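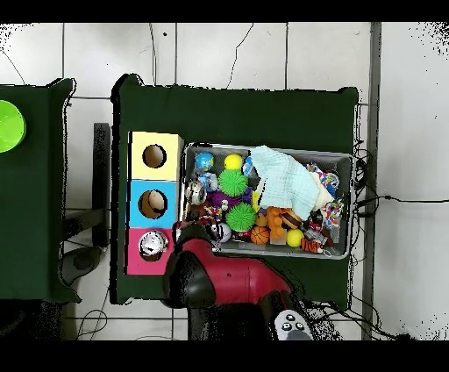
Ball-sorting task with three colored boxes and a tray of mixed toys, gripper over a white ball with black markings.

Teleoperated demonstration is a method of programming a robot in which a person controls the arm remotely while its joint positions, gripper state and camera images are recorded. The recordings, called demonstrations or episodes, are later used to train a control policy. It is one of two common ways of showing a robot a task by hand. The other, kinesthetic teaching, has the person hold the arm and move it directly.

Control devices

Operators use handheld controllers, a 3D mouse, or a leader arm, a smaller copy of the working arm whose joint angles are sent to the follower. Leader arms make wrist rotation easier to judge but usually give no sense of contact force. In kinesthetic teaching the motors are set to compensate for gravity only, and the person feels contact through the arm itself. The person's hands then appear in the camera images, and many groups replay the motion afterward to obtain clean video.

Sorting tasks

Picking objects from a mixed tray is a frequent test. Balls are placed in boxes with round openings in the top, among distractors such as cloths and rope toys. Spiky rubber balls tolerate an off-center grasp, while smooth metallic ones tend to roll out of the fingers. Cloth lying over part of the tray hides objects from a head camera, and operators differ on whether to move it first or work around it.

The Skelau ball set, recorded at Trurkton, contains 1205 episodes, of which 1100 were kept after review. Episodes were removed for dropped frames or for a grasp repeated more than twice. A policy trained on 1000 of them placed the correct ball in 82 percent of trials. The Clunthorpe variant uses the same boxes with the tray on the opposite side.

Limitations

Delay between the operator's movement and the arm's response leads to slow, halting motion, and a trained policy often copies the pauses. Variation between operators has a similar effect. The Tóth filter, applied before training, shortens idle segments but can also remove deliberate waits before the gripper closes.

See also: Kinesthetic teaching; Behavior cloning; Leader-follower control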